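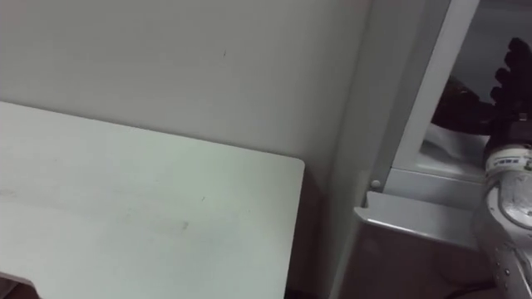 *La mesa, de tablero claro, junto a la pared.*

## 4. Preparar el reloj Zamell para tu primera carrera

Ya tienes el reloj cargado y emparejado con el teléfono, así que toca lo bonito: dejarlo listo para salir a correr. Tómatelo con calma, prepárate un café si te apetece y ten a mano la banda de pecho Stamer (si compraste el paquete completo, viene en la bolsita gris, debajo del cargador).

1. Mantén pulsado el botón superior hasta que aparezca el menú **Deporte**.
2. Elige **Carrera** o, si vas a hacer un duatlón, **Multideporte**. En este segundo caso el reloj te pedirá el orden de los tramos.
3. Humedece los electrodos de la banda, colócatela bajo el pecho y espera a que el corazoncito de la pantalla deje de parpadear.
4. Entra en **Vueltas** y escribe la distancia. Para entrenar en pista, 400 metros es lo más cómodo.
5. Pulsa **Guardar**. ¡Y no te olvides de este paso, que es el que más consultas nos trae!

> **Nota:** el reloj admite hasta 12 perfiles de actividad. Si ya los tienes todos ocupados, borra alguno que no uses antes de crear el nuevo. 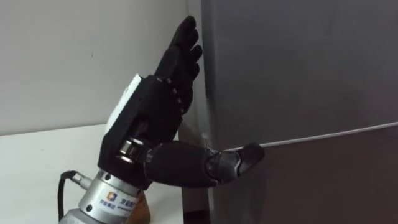
### 4.1 Avisos durante la carrera

Los avisos son muy personales: hay quien quiere una vibración en cada kilómetro y quien prefiere olvidarse del reloj hasta la meta. Nosotros te proponemos empezar con pocos y añadir más cuando le hayas cogido el gusto.

1. En **Avisos**, activa **Hidratación** y fija el intervalo en 15 minutos.
2. Activa **Transición** si vas a competir en duatlón. Oirás 3 pitidos cortos al cambiar de tramo.
3. Ajusta la intensidad de la vibración con la manga del cortavientos puesta, tal como irás el día de la prueba.

> **Precaución:** no cambies los avisos mientras vas en bicicleta. Detente en un lugar seguro y hazlo con el pie en el suelo.

Si utilizas el sensor de cadencia Paterson, enlázalo ahora, antes de pasar al apartado 5. Los modelos Forer antiguos también sirven, aunque tardan un poquito más en aparecer en la lista.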